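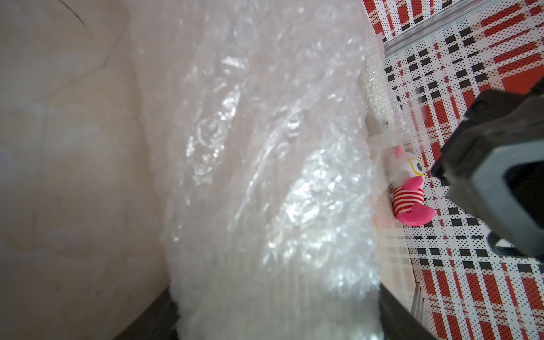 How much bubble wrap does one plush toy need? One sheet, big enough to go over twice with the ends tucked under.

12 May 2015

Packing notes, Komgate order. Same roll of wrap we opened in April, bubbles on the inside. Cutting sheets at 70 cm was too generous and the ends bunched up at the bottom of the carton. Went down to 67 -- no trouble folding, and a bit less waste. The wrap springs back if you let go before the tape is on.

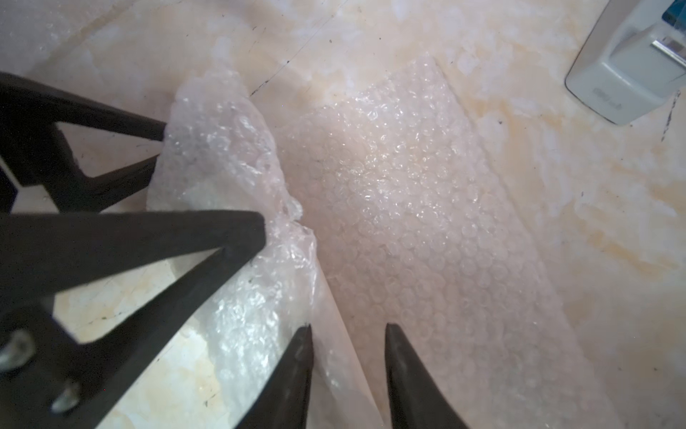

Henryk Olszewski reckons we should fold the long side first and only then roll, or the toy slides out the open end when the carton gets tipped. Will try his way on the next 30 and write down how many need redoing.

Tape: blue is fine for holding, but leave a folded tab so it peels off at the other end. 3 strips per bundle.
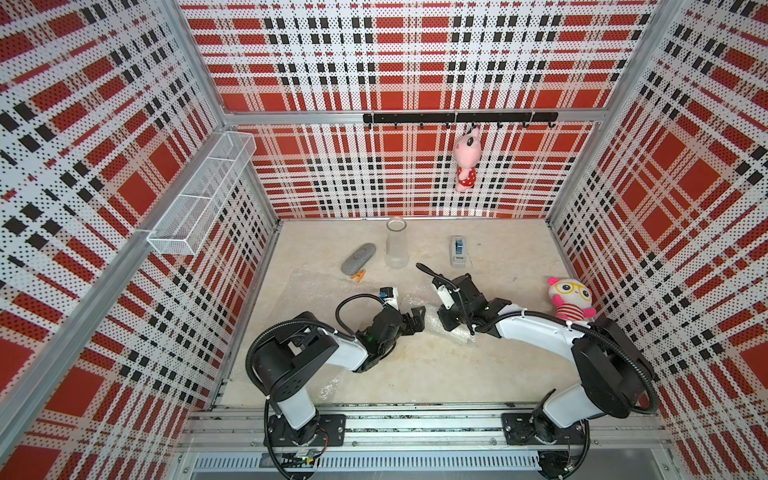
Packing area, wrap spread out, blue tape at the back.

Wosow cartons are a snug fit for a wrapped toy. The Chala ones are deeper and need filler on top, so keep those for the mixed orders.

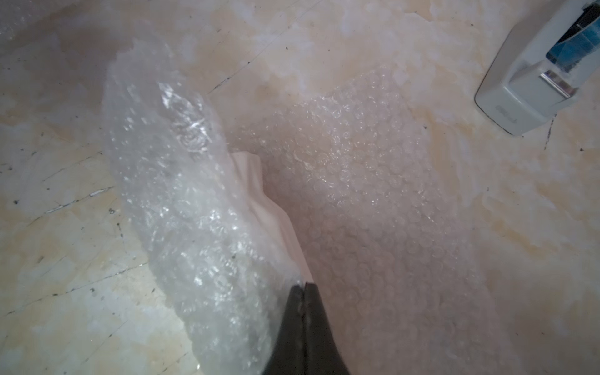

Loose flaps get turned under before taping, otherwise they catch on the carton lid. Damian Wysocka to check what's left on the roll before we order more. Still to do: labels for the Avis lot, colour stickers -- ours have run out.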